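Robot Cells in Practice
Handout 5: Setting up and looking after the bottle-handling cell
Notes by Khairul Menon
For use with the February lab sessions

1. What the cell does

The cell picks plastic bottles off a flat surface and puts them into a carton. It has two arms, a hand on each arm, a camera at the head and one small camera at each wrist. The controller is a Plament 615. You will be given the key to its cabinet when you have signed the safety sheet, and you should hand it back at the end of the session.

Most of the faults you will meet in this cell come from four places: the wrist camera mounts, the finger joints, the finger pads and the work surface. The arms themselves give little trouble. If you find yourself opening an arm cover, stop and ask first.

2. Before you switch on

Work through the following in order. Write each result in the cell log as you go, with your initials.

Check that both emergency stops are released and that each one trips the enable light when pressed.

Check the cable run from the base of each arm to the shoulder. The cable should hang in one loose loop. If it is tight at any point in the travel, re-tie it before you do anything else.

Wipe the three camera lenses with the dry cloth from the drawer. Do not use the spray on the wrist cameras. It creeps behind the lens cover and leaves a film that takes days to clear.

Put a spanner on the wrist bolts and test them. They should not move. If one does, take it out, clean the thread, put on one drop of the blue thread lock and tighten it to the mark on the Clullow driver.

Open and close each hand five times at slow speed with nothing in it. Listen for clicking. A click on closing is usually a loose linkage nut. A click on opening is usually a pad that has come away at one end and is catching on its neighbour.

3. The work surface

The surface has to be flat, matt and all one colour. We use green because the bottles in the standard set are orange or yellow and the head camera separates them easily. Shiny surfaces give reflections which the vision program reads as extra bottle edges.

Brush the surface before each run. Small bits of paper from the labels collect on it, and they are worth removing even when they look too small to matter. A scrap under a bottle can make it roll when the fingers first touch it.

Keep the edges of the surface clear as far as the arm's sweep allows. Tools go back on the side table when you have used them.
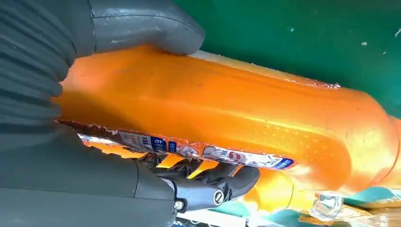
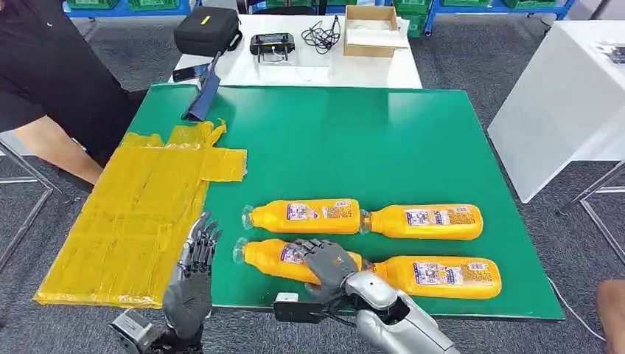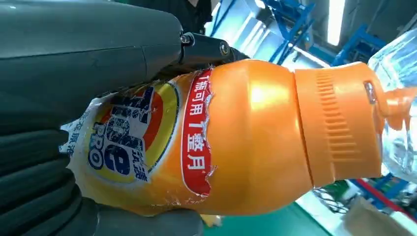
4. Adjusting the grip

Grip force is set per hand, on the second page of the hand menu, as a number with no unit. The usual starting value for a bottle lying on its side is 500. Raise or lower it in steps of 50 and try at least three picks at each value before changing it again. The shape of the bottle matters as much as its weight. The orange bottle with the Tide label narrows to a waist before the cap, and fingers that close on a waist have less to hold and can let the bottle swing, so set the grasp point well back on the body. In the wrist view of that bottle the pads are round the base end, with the neck pointing away from the hand, and this is a sound place to start. Do not grasp by the cap. The cap may turn, and the hand has no way of telling that it has.

Labels also affect the grip. A whole label gives the pads a fairly even surface. A torn one gives bare plastic in one place and paper in another, and the paper can lift and slide. If a pick fails on a bottle with a torn label, turn the bottle so that the pads meet plastic and try again at the same force. Change the force only when you have ruled out the label.

Too much force is as bad as too little. The signs are a dent in the bottle which stays after release, a hand motor that is warm to the touch after a short run, and a bottle that jumps when it is let go. If you see any of these, drop the value by 50 and start the three picks again.

5. Laying out the bottles

Lay the bottles in two rows with the necks all pointing the same way. The program assumes this and will not check it. The rows need enough space between them for the fingers to go down on both sides of a bottle without touching the next row. Bottles in the same row may touch end to end, as the hand comes down across the body and needs no room at the neck.

Set the carton to the left of the rows. Run a hand along the flaps before you start. A flap that stands up into the path of the arm will stop the run on a contact fault, and the message on the screen (fault 919) does not say what was touched.

Nobody reaches over the surface while the enable light is on. If a bottle has to be moved by hand, press the stop, wait for the light to go out, and then move it.

6. Changing a finger pad

Change a pad when the ridges have worn smooth, when it has split, or when it can be lifted at one end with a fingernail. Spare pads are in the Kaczmarczyk tin, sorted by size.

Close the program and put the hand in the service position. Switch off at the cabinet.

Support the finger from behind with your free hand. The joints do not like being bent sideways, and a finger that has been forced once will never close quite straight again.

Ease the old pad off from the tip end. If it will not come, warm it with the palm of your hand for a minute. Do not use a blade.

Clean the seat with a cloth and a little alcohol, and let it dry completely.

Press the new pad on from the base towards the tip so that air is pushed out ahead of it. Hold it for a slow count of thirty.

Switch on again and run the five slow open and close movements from section 2.

Write the pad position and the date in the log. When one pad on a hand wears out, the others are usually not far behind, so look at them while you are there.

7. Linkage nuts and bolts

The finger linkage is held by small nuts and round-headed bolts. They work loose with use. Check them after every 500 picks, or sooner if you hear clicking. The pick counter is at the bottom of the status page.

Hold the bolt head still and turn the nut. If you turn the bolt instead, you will drag the linkage round with it and may pinch the cable that runs behind. The nut should be tight enough that it does not turn under finger pressure, and the joint should still fall open under its own weight with the power off. If it is stiff, back the nut off by an eighth of a turn and test again.

8. Re-checking the cameras

Any work on the hand or wrist can shift the wrist camera slightly, so the camera check comes last. Place the Amard target plate in the middle of the surface, choose Check from the camera menu and wait for the three results. Green needs no action. Amber means the camera can be used for practice but should be set again before any measured run. Red means the mount has moved, and the fault is nearly always in the bracket screws.

If the result stays red after the screws have been tightened, leave the cell switched off, hang the yellow tag on the cabinet and tell me.

9. For next time

Bring your log pages from this session. Read section 3 of Handout 6, on fault messages, and come ready to explain which checks in these notes you would do first if the left hand dropped a bottle on every second pick and the right hand did not drop any.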